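We use cookies to improve your experience on this site. Accept | Manage settings

Print this page | E-mail this page

Work and Automation, handout for week 3
11 August 2025

Case: the staff kitchen at Sullivby

Kemppainen runs a canteen at its Sullivby site that serves 3000 meals a month. In July the breakfast counter was partly handed over to a system from Civusetti. Kitchen staff now spend part of the shift showing tasks with a hand-held gripper, and the recordings are used to train the arm. The job title has stayed the same – the work has not.
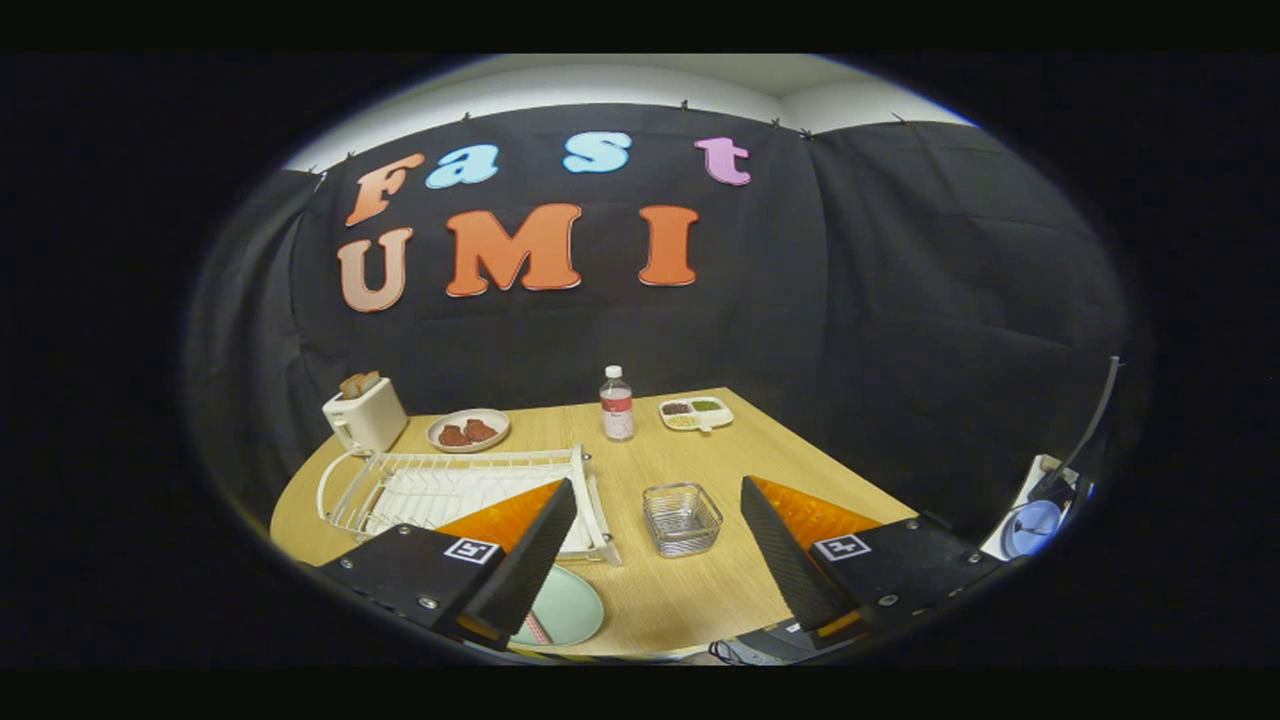 Job content is the first thing to look at when part of a task moves to a machine. Lifting and placing are easy to list, but kitchen work also holds many small judgements that were never written down. Take a counter with toast standing in the toaster, meat on a round plate and a divided tray with three portions of food. Each calls for a different grip, and the staff know this by habit. Under the new arrangement they have to put it into words.

Pay is the second. The demonstration hours at Sullivby are paid at the normal kitchen rate. The union argues that they are training work and should be graded as such. Flonevano, a smaller site, pays a supplement for them.

Reading for the seminar: chapter 3, and the Sullivby rota before and after the change. Bring 24 lines of notes at most.

Print | E-mail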